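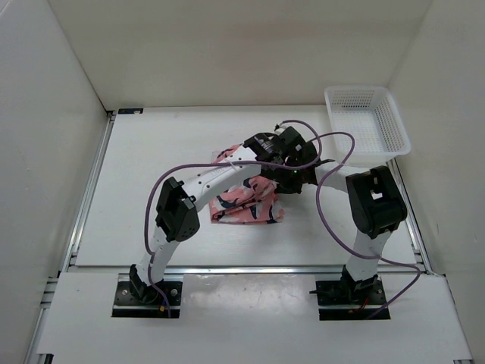
4.2 Data collection

All demonstrations were recorded on the two-arm cell described in Section 3. An operator guided both arms by teleoperation, and each episode covered one garment. The task was to take a crumpled item from the table, open it out, fold it and place it in the basket. We recorded 790 episodes in total, split between two operators, Ourania Zervas and Oluwaseun Ezeani.

Figure 3. The cell with a crumpled pink patterned cloth on the table. The two grippers are close together above the cloth and the basket at the far right corner is empty.

The start state matters a great deal in this task. In our January pilot the operators laid the cloth down by hand, and the policy trained on those episodes did poorly on cloths that had been dropped. For the main set, each item was therefore lifted to a fixed height and released before recording began. Items that landed partly off the table were dropped again. We did not smooth or turn them in any other way.

The first stage of the task is where the arms come closest to each other. Both grippers have to work over a small bunch of fabric, and the wrists often sit side by side with little room between them. We set a minimum distance between the wrist housings in the Cendness controller, which slows both arms when the limit is reached. Early on this limit was too strict and the operators could not pick up two edges of a small item at once. Beca Lewis reduced it after the first 100 episodes. Those episodes were kept in the training set — removing them made no clear difference to the results in Section 5.

Patterned cloth was included on purpose. On plain fabric a fold line usually shows up as a change in shading, but a strong print can hide it. We held out 200 episodes for validation, with plain and patterned items in equal number, and no garment in the held-out set appears in training.

An episode was marked as a success if the item ended in the basket with at least one complete fold. Blažena Holub checked the labels against the recordings. Where she disagreed with the operator's label, hers was used.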